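Plimitz Community Forum > Manipulation > Teaching by Demonstration

Topic: Hand guiding or remote control for tabletop tasks?

volar_admin2
Members are invited to comment on the teaching method for the September task set. The proposal is to record all demonstrations by remote control and to retire hand guiding. The layout consists of dishes, small food items and a bottle on a white tabletop.

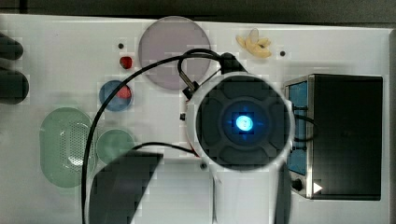 Tabletop layout, overhead view.

Cable routing remains an open item. Comments on it are welcome in this thread.

cemum_lab
We support the proposal. When an operator holds the arm, the operator's hands and sleeves enter the camera view, and the robot will not see those when it works alone. Our group recorded 200 demonstrations by remote control and would not return to the earlier method.

tableside13
I must respectfully disagree. Hand guiding gives the operator a direct sense of contact. With remote control, new operators tend to close the fingers too early or press down on the table. For a bottle lying on its side, this matters a great deal.

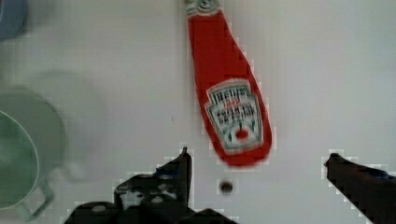
Wrist view: bottle on its side, fingers open.

The approach is the part I would teach by hand. The operator should settle the angle of the wrist before moving any closer.

cemum_lab
The point about contact is accepted. However, early closing is a training matter. We require each new operator to complete 13 practice runs, none of which are kept.

Yalçınkaya_bench
Our bench uses both methods. Hand guiding is used to show a new operator the motion, and remote control is used for every recording. We also ask operators to move slowly once the bottle is in the fingers. The wrist camera blurs easily, and a blurred stretch is hard to label afterward.

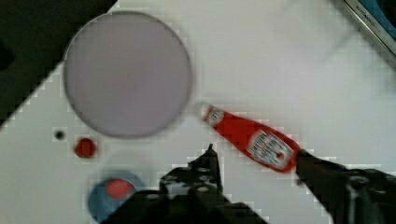 Reply 1460 — volar_admin2
The comments have been reviewed. The proposal is amended as follows:

1. Recordings will be made by remote control only.
2. Hand guiding may be used for operator instruction — such sessions are not to be saved with the task data.
3. Operators will pause before closing the fingers.

tableside13
I can accept the amendment, although I still consider item 1 too strict. Please record my objection.

volar_admin2
The objection is recorded. Cable routing will be taken up in a separate topic.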